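To: cell-maintenance list
From: Tianyou Cai
Subject: Re: Left wrist offset on the Kobori kitchen cell

Dear colleagues,

Thank you to those who replied to Fulgencio's message before the weekend. I am answering on behalf of the Morkero support desk, and I have copied the relevant part of his message for members who joined the list in May.

On Friday, Fulgencio Salcedo wrote:
> We have completed the recalibration of the two-arm unit in the
> Kobori cell, following the Stastance procedure as issued. The
> right arm passes. The left arm returns an offset at the wrist
> that was not present before the gripper was replaced. Our log
> shows 2,642 cycles on the previous gripper.
>
> Before we book time on the physical unit, could the desk advise
> whether the fault should be reproduced in the simulated kitchen
> first, and whether the existing joint limits may be kept?
>
> F. Salcedo
> Kanovholm site

The short answer to both questions is yes, with one condition, set out under step 3. The desk asks that sites work through the following in order and record the result of each step in the cell log.

1. Confirm the model version

The simulated robot must carry the same gripper definition as the physical unit. When a gripper is replaced, the definition is not updated automatically, and a site may be running the earlier one without any warning on the console. Please check the left and right arms separately. At Kanovholm the right arm was updated and the left was not, and this alone may account for much of the offset.

2. Reproduce the two-arm posture

Load the kitchen layout and bring both arms up together. Testing the left arm with the right arm parked will not show the fault, as the torso correction is applied only when both arms are under load or extended. The left gripper should close on the lower right corner of the refrigerator while the right gripper is extended over the front end of the counter, towards the apple and the mug. Hold this posture for 30 seconds and save the joint readings. The view from the robot's own head position should be saved with them, so that the desk can compare it with the readings.

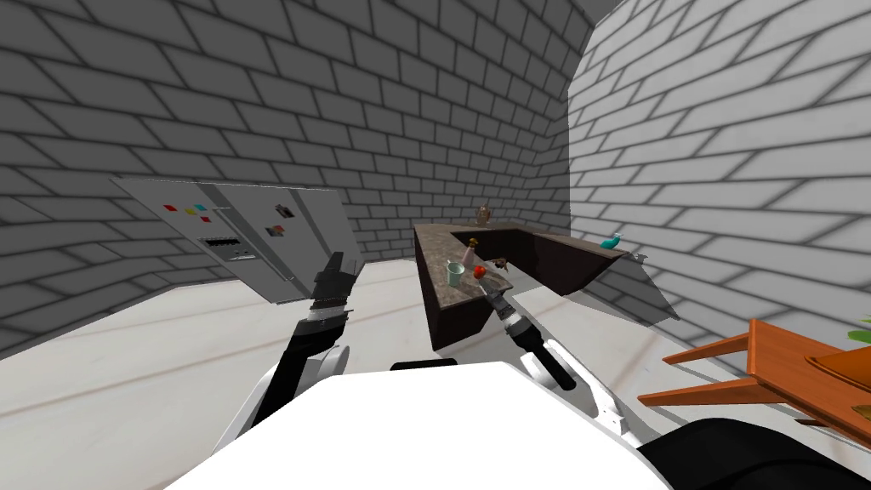
3. Review the joint limits

Existing limits may be kept, provided that the left wrist reading in step 2 falls within the tolerance given in the Stastance procedure. If it does not, please restore the default limits and repeat step 2 before making any other change. Sites should not widen a limit in order to clear an alarm. We have had two reports of this in the past year, and in both the original fault came back on the physical unit.

4. Move to the physical unit

Once the simulated result is satisfactory, power down the cell, lock out the supply and inspect the left wrist coupling by hand. The mounting screws should be tightened in a cross pattern - the drawing on page 43 of the service manual gives the order. Restore power and run the posture at reduced speed, with one person at the stop button throughout.

5. Return the records

Please send the joint readings from the simulated and physical runs, the saved view, and a note of the gripper serial numbers. The desk expects to reply within 3 working days.

Fulgencio, if the left definition is corrected on Monday morning, I would be grateful for your readings by the end of that day. The labour for the wrist inspection may be charged to the existing service order, and a new request is not needed.

Other sites with the same two-arm unit are asked to complete step 1 at their next scheduled service, whether or not a gripper has been replaced.

Regards,

Tianyou Cai
Morkero support desk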